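Household Tips from the Robot Club: Working on Polished Furniture

These notes are kept by the home tasks group of the student robotics club. They cover the furniture side of practice: what to do to a table before an arm goes near it, how to check for marks, and how to clean up. Code and calibration are on the Pandach pages. Most of what follows applies to any polished wood at home.

Before the session

Dust first. Grit on a glossy top does more harm than any fingertip, and it gets dragged along whenever an object slides. Use a clean microfiber cloth, barely damp, and wipe with the grain. Follow with a dry cloth. Do not use spray polish on the day of a run. It leaves a slick film and bottles travel farther than expected when nudged.

Check the joints. Put one hand on each end of the top and rock it gently. If there is play, tighten the screws underneath before practice. A table that moves 5 mm under a light push will give you placement errors that look like software errors. Kohei Sakamoto lost an afternoon to this in June.

Look at the hardware. Pulls and decorative trim stand proud of the wood and catch on sleeves, cables and fingers. Thin trim is the worst, as it is often held with small pins and lifts at the corners. Run a cotton ball along it. If fibers snag, press the trim back and fix it before anything else touches the piece.

Clear the floor. On carpet, feel for rucks with your foot and smooth them toward the wall. Tape down loose cables outside the driving area only. Tape on carpet pile leaves residue within a few hours.

Choosing the practice object

Start with a capped plastic bottle. It is light, it survives drops, and the cap gives the hand a second place to hold. Fill it one-third with water for stability and dry the outside completely. Wet bases leave rings on gloss finishes, and a clear bottle hides drips well.

Avoid glass, unglazed pottery and anything with a rough foot. If you must use pottery, stick felt pads under it.

Reflections are a separate problem. A polished top returns a second, upside-down bottle to the camera. Sewwandi Majumder's group gets fewer false detections with the curtains closed and the ceiling light off, using one lamp behind the base. A matte placemat also works, but then you are practicing on a placemat.

Approaching the table

Come in square to the front edge and stop short. Raise both arms above table height before the last part of the drive, then lower them over the top. Arms raised late tend to meet the apron or the drawer pull.
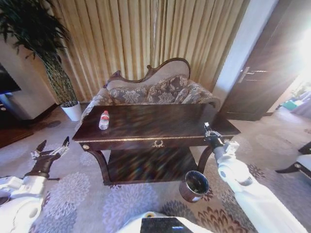
Both arms at the console table, bottle on the left side of the top.

Keep the hand that is not working clear of the legs. Curved legs flare outward near the floor, so the clearance at tabletop height tells you nothing about the clearance lower down. The same goes for a lower shelf. Measure at three heights and enter the smallest value.

Set the contact force limit low and leave it there. Our log has 3,778 attempts in it, and nearly all the scratches came from runs where somebody raised the limit to get past a stalled grasp – back off and re-approach instead.

Finding and treating marks

Hold a flashlight almost flat to the surface and look toward it. Scuffs show as dull patches and scratches as bright lines. Check the front corners first.

Rubber scuffs: rub lightly with a dry cloth, then with a damp one and a drop of dish soap. Dry at once.

White water rings: leave overnight. If the ring remains, lay a dry cotton cloth over it and pass a warm iron across for a few seconds, no steam. Test on the underside first.

Fine scratches: a wax stick in the nearest shade, buffed with the grain. On dark finishes go one shade darker if in doubt.

Dents: leave them for Anoma Bandara, who has the repair kit.

After the session

Park the base away from the table and lower the arms before switching off. Empty the bottle. Wipe the fingertip pads with a damp cloth and replace them after 2,000 grasps or when the surface turns shiny. Old pads slip, and people then raise the force limit.

Vacuum the driving area in one direction. Wheel tracks in a deep pile come out with a stiff brush.

Write the marks up in the furniture log with the table name, the corner and the time, including those that wiped off.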